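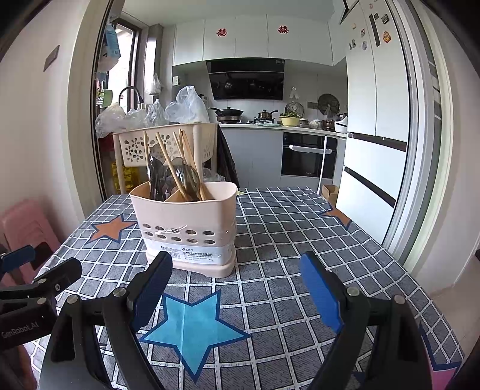 Workshop notebook, December. Textile care bench, Ostine building. This entry concerns the second series of wash and wear trials on printed table linen, carried out under the Dratovell programme, and continues from the notes on plain-dyed napkins. The question before the bench remains the same: how far does a printed pattern lose its edge before the cloth itself shows wear? Cloths of the kind with navy squares outlined in white and large stars in light blue and orange are well suited to the purpose, as the navy border of each star gives a clear line against which any bleeding of colour can be judged. Plain grounds offer no such line, and the earlier results suffered for it.

Samples. Strips were cut from new printed cloth bought in from Rurkero, all from one roll. Each strip carries at least one full edge between a dark and a light colour. The roll number is 3,487 and should be written on every tag, in pencil. Ink was used on the tags last month and ran in the first wash, with the result that two strips could not be told apart and had to be withdrawn. The tags are to be sewn on at the short end, outside the area to be read.

Procedure. Strips were divided into a cool set and a warm set, with 6 strips in each. Both sets were washed with the unscented powder from the lower cupboard, rinsed twice, and dried flat on the mesh racks away from the radiator. The hot set has been put off until the thermostat on the older machine has been checked. It ran above its setting on two occasions during the napkin trials, and readings taken from it at present would have little value.

Staining was carried out before the third wash. Tea, beetroot juice and sunflower oil were applied by dropper to the light colours only and left overnight under a cover. Colleagues are reminded that the dropper for oil is the one with the string around its neck. It must not be used for tea.

Readings. These were taken by eye against the grey card, at the north window, between eleven in the morning and one in the afternoon. Two colleagues read each strip separately and the sheets were compared afterwards. Agreement was good on the cool set. On the warm set there was some difference over the orange, which one reader marked a full step lower than the other after the fifth wash. The strip was read again the following morning and the two marks then agreed, at the higher figure. Both the first and second readings have been left on the sheet.

Results so far, after 7 washes:
Cool set: navy unchanged. Light blue unchanged. Orange very slightly dulled on one strip.
Warm set: navy lighter along the folds. Light blue unchanged. Orange dulled on all strips, most plainly near the hem.
Bleeding across the borders: none in the cool set; faint in 2 strips of the warm set, visible only under the lens.
Tea: removed at the first wash after staining in both sets.
Beetroot: removed in the warm set, a pale ring left in the cool set.
Oil: a shadow remains in both sets.

The wear along the folds deserves attention. The strips were folded in the same place each time for storage in the drawer, and the loss of navy follows that line closely. It is therefore not certain that the wash is responsible. From the next wash onwards, half of the warm set will be stored rolled on card tubes and the other half folded as before. The tubes are on the top shelf, behind the blotting paper.

Shrinkage. Lengths were measured after drying and again after light pressing. The warm set has shortened along the warp by a small amount, the cool set hardly at all. The steel rule is to be used for all further measurements; the cloth tape has stretched and has been put aside.

Note on reference. The booklet by Abdel Hamid on household linens advises vinegar in the final rinse to hold dark colours. The advice is widely repeated, but the booklet gives no readings in support of it. A short side trial is proposed, using offcuts from the same roll, once the main series has reached its tenth wash. White vinegar is in stock - one bottle, unopened.

Outstanding: thermostat check on the older machine; new grey card, as the present one is marked at one corner; pencils; a second lens, if funds allow. The racks are to be wiped down before the eighth wash. Sheets for this series are in the green folder, with the withdrawn strips in an envelope at the back.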